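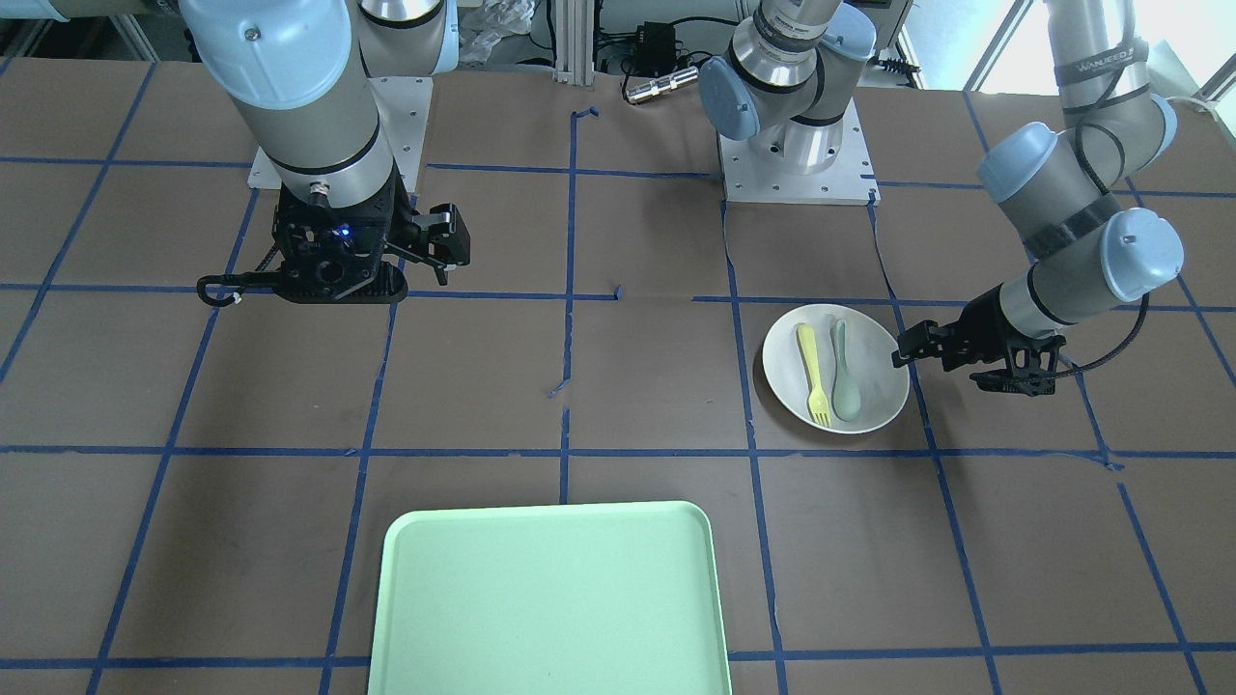 *Brown table top, blue tape grid.*

Hello Rahel,

Second update on the Sundside fly fishing lessons, and it's mostly good news this time!

We've now had 15 youngsters through the beginners' block, and all but two of them want to carry on to the river sessions in spring. I was worried about the winter part (casting on wet grass with a bit of wool on the end of the line isn't anyone's dream afternoon) but they took to it, and Esperanza made it into a game with hoops laid out at different distances. I've nicked the idea for my own group.

Fly tying has been slower. We started them on a plain black spider pattern and I'd say half can now finish one without the thread coming undone at the head. The small hooks were a mistake, my mistake, and I've swapped them for a bigger size with the barbs already off. Bożena has written up the pattern as a single sheet so they can have a go at home.

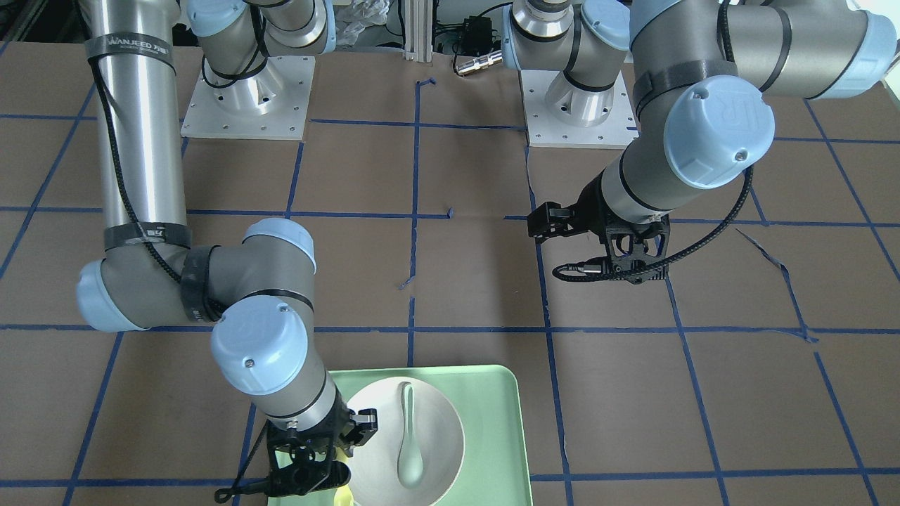
*Two arms above the brown paper and blue tape.*

Now the money. Your grant for this stage was 900 and we've spent most of it on rods, reels and lines. I went for the shorter rods in the end, as the Thaler is so overgrown along our stretch that anything long spends the day in the alders. We've got 57 left, which I'd like to put towards polarised glasses if you're happy with that? It was down as "leaders and sundries" in the plan, but we were given a big box of leaders and I really don't think we need more.

The one thing that's behind is the permit for the lower beat. Kilian has been on to the owner twice and keeps getting a friendly answer that isn't quite a yes. If it doesn't come through we'll use the stillwater at Maltar, where the rainbows are less fussy and there's somewhere to park, though I'd be sorry to miss the river because the whole point was to get them reading moving water.

Still to do before the next report:

- first aid refresher for Ambros and me
- wading boots in the smaller sizes (we have plenty of huge ones)
- a final answer on the lower beat
- a date in August for the family day

Do come along to that last one if you can, there'll be spare rods and Esperanza's promised to bring the hoops. And could you let me know about the glasses when you get a minute? I'd like to order them before the spring sessions start.

All the best from the bank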